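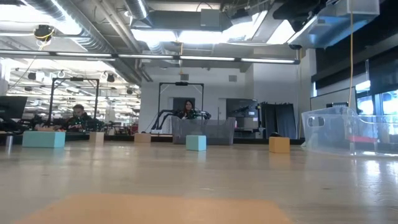 Tablet Check-In Checklist, Cletley Branch
Comments by Hala Samir

We hand these tablets out to the front counter, to the delivery folks and now and then to visitors, so please take your time with this one. A tablet that looks fine in its case can still have a tired battery, and I would much prefer to hear from you than from a customer!

1. Case off, screen wiped, look for cracks. OK on all but one. Tablet 11 has a hairline crack by the camera - Sanaa Ashour has set it aside and it should not go back out, even on a busy morning.

2. Lay the tablet face down on a flat surface and see if it rocks. OK. If the back is bulging at all, stop there, don't charge it, and come find me.

3. Charging port clear of lint, plug sits snugly. Needs work. Four of the ports were packed pretty tight (jacket pockets, I suspect). Wooden toothpick only, please, with the power off.

4. Battery at 70 percent or better after the morning shift. OK, although the older Warker models only just made it and I'd like them looked at again in November.

5. Cords and charger bricks, no fraying, no scorch marks. One cord thrown out. Please use the Benkirane chargers that came with the set and leave the gas station ones in your car.

6. Screen lock on, updates installed, last user signed out. Mostly OK. Two were still signed in to somebody's email, and I signed them out without reading a word.

7. Keyboard covers click on and type. OK. The sticky space bar is better since Sanaa cleaned it - thank you, Sanaa.

8. Asset tag readable and matches the Gretside list. Tag 1520 has worn nearly smooth, new label ordered.

Still open: items 1, 3 and 8. Initial beside each one when it's done and leave the sheet in my tray.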